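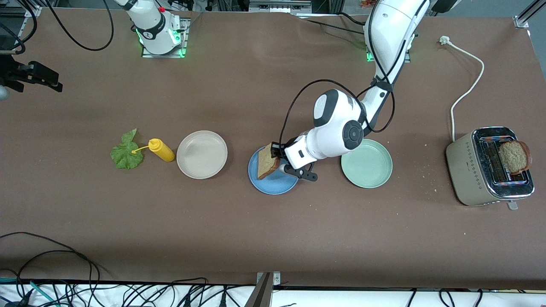
A reader at Clikholm wrote to ask whether the petition counter can be run without the signature-matching module, as the town there checks signatures by hand against the voter roll and has no plan to change. It can. The two parts are licensed separately, and the counter stores a line for every signature whether or not it has been matched.

Skunwood Petition Counter
For recall, referendum and initiative petitions

Overview

The Skunwood Petition Counter is a desk unit with software for city and county clerks who receive signed petition sheets on paper. It feeds, scans and numbers each sheet, records every signature line as accepted, rejected or pending, and keeps a running total against the threshold entered at setup. It does not decide whether a petition is legally sufficient. That decision stays with the clerk.

What is in the box

Sheet feeder and scanner, one unit
Power supply and network cable
Numbering stamp with 2 ink pads
Software license for one office
Printed operator guide

A computer is not included. The software runs on any office desktop with a wired network port.

Specifications

Feeder capacity: 200 sheets
Scan speed: 28 sheets per minute, single-sided
Signature lines per sheet: up to 20
Paper: letter and legal, may be mixed in one batch
Scan format: PDF, one file per sheet
Connection: wired network only
Warm-up time: roughly 2 minutes

Double-sided sheets are scanned in two passes. The second pass keeps the number assigned in the first.

Setting up a petition

Each petition is opened as its own file. The operator enters the title, the office or measure concerned, the filing date, the deadline and the number of valid signatures required. The threshold can be changed after the first batch is scanned, but the change is logged with the operator's initials and the earlier figure stays in the record.

Districts can be added as subtotals — useful for a recall that covers a single ward. Lines with an address outside the district are marked pending until an operator rules on them.

Rejection codes

The software ships with the following codes. Offices may rename them or add their own.

Not registered
Registered outside district
Duplicate signer
Date missing or out of range
Illegible
Circulator statement incomplete

The last code applies to the whole sheet. When it is lifted, the lines return to the status they had before.

Reports

A daily report lists sheets received, lines checked and the current total. The final report adds a breakdown by rejection code and can be printed with or without signer names. Offices that release records to petitioners or opponents should use the version without names unless state law says otherwise.

Signature matching (optional)

The Jakon module compares scanned signatures with images from the voter roll and sorts them into likely match, unclear and no image. It never rejects a line without an operator. The December release added support for rolls exported in more than one file.

Ordering

Units are sold through Ndung'u Office Supply. Quotes are valid through the end of the fiscal quarter in which they are issued. Loan units are available for a single petition period — ask for availability before the filing deadline.

Page updated Wednesday, June 6, 2018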